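Student Builds > Arms and Manipulators > CPU install task, team Skaro, progress and complaints

garkon_left
Posted 4:12 pm

Right, since people asked in the other thread. We are a university club, team name Skaro, and our task for the January showcase is fitting a processor and a stick of memory into a desktop PC with two arms. It sounded reasonable at the meeting where we picked it. There was cake at that meeting and I blame the cake.

Rules as they stand: the parts start in a tray beside the case, the case lies on its side with the panel off, and once the run begins no human touches anything. The lever and bracket on the socket may be opened beforehand. You get 8 minutes.

The tray is our own design and has been reprinted more times than I'd like to admit to whoever buys the filament. The first version held the chip so snugly that the arm lifted chip and tray together and carried both off like a waiter.

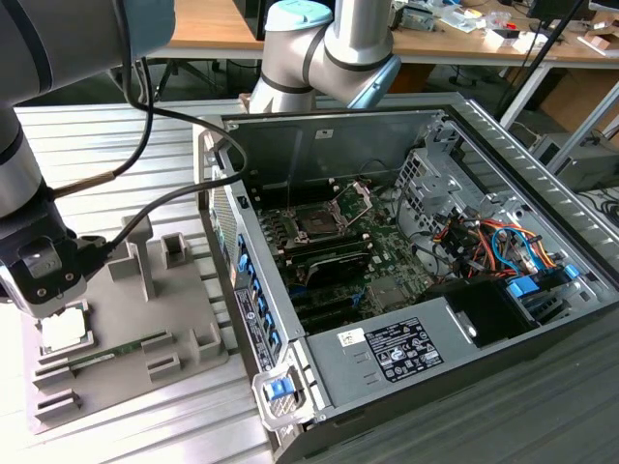 Left arm over the processor, memory waiting in its slot, socket open.

Current state: picking up the chip is fine. Getting it over the socket is fine. Letting go of it in the right place is where the evening goes. Any ideas welcome, apart from "use a camera on the wrist", which we are already arguing about among ourselves.

bilyk_fan
Posted 4:40 pm

Use a camera on the wrist.

garkon_left
Posted 4:41 pm

Thank you.

torque_and_chips
Posted 5:03 pm

Nice tray. I'd be nervous about gripping the chip by its edges with hard fingers, though. Our lot (Lamer league, second year) did it that way and we were always a hair crooked when we set it down, because one finger let go before the other. We went over to a little suction cup and the problem went away overnight. The metal lid on a processor is flat and smooth, it's practically begging for it.

garkon_left
Posted 5:15 pm

We talked about suction. The trouble is the memory. You can't sensibly push a stick of RAM home with a suction cup, and changing tools in the middle of a run eats time we haven't got.

torque_and_chips
Posted 5:22 pm

You've got two arms. Give one of them the cup.

garkon_left
Posted 5:24 pm

The second arm is meant to steady the board and close the bracket. On paper. In practice it leans over the back of the case and supervises.

oldsolder
Posted 6:10 pm

I'm going to be the miserable one. Why a socket with the pins in the board? Bend a single one of those and the board is scrap. When I helped with a school club we spent a whole term on plugs and switches before anyone was let near something you could ruin by breathing on it. Students learn more from 28 goes at an easy task than from two goes at a hard one.

garkon_left
Posted 6:31 pm

The board is a dead one from the scrap cupboard, and so is the chip. I wouldn't let this arm near anything I'd paid for. I wouldn't let half the club near it either.

I don't agree about the easy task, mind. We did the plugs last year. By spring everyone had gone off to play table tennis.

oldsolder
Posted 6:38 pm

Table tennis is good for the wrists. But fair enough, if it's scrap then carry on.

bilyk_fan
Posted 7:02 pm

Serious answer this time. How are you finding the socket? If you're driving to a saved position and somebody nudges the case by a millimetre, you've had it, whatever you grip with. That's why people keep going on about cameras. The Bilyk kit we used had a calibration step where the arm touches two corners of the case before each run and works out where everything else must be. Takes almost no time and doesn't need any vision at all.

garkon_left
Posted 7:20 pm

Saved position, yes. We have tape on the bench to line the case up with. The tape has been moved. Everyone denies moving the tape.

Touching off on the corners is a good shout and I'm annoyed we didn't think of it. Which corners did you use? Ours has a latch handle sticking out at one of them and I don't fancy prodding that.

bilyk_fan
Posted 7:29 pm

Any two hard edges that don't flex, as far apart as you can reach. Stay off the latch. Stay off the drive cage as well, ours had a bit of spring in it and gave a different answer every time.

torque_and_chips
Posted 7:45 pm

Also tie those cables back. I can see a blue one in there that's just waiting to be hooked.

garkon_left
Posted 7:51 pm

It's on the list, under "find out who moved the tape". I'll try the corner business at the next session and post the numbers here, unless they're embarrassing, in which case I'll post them in Off Topic.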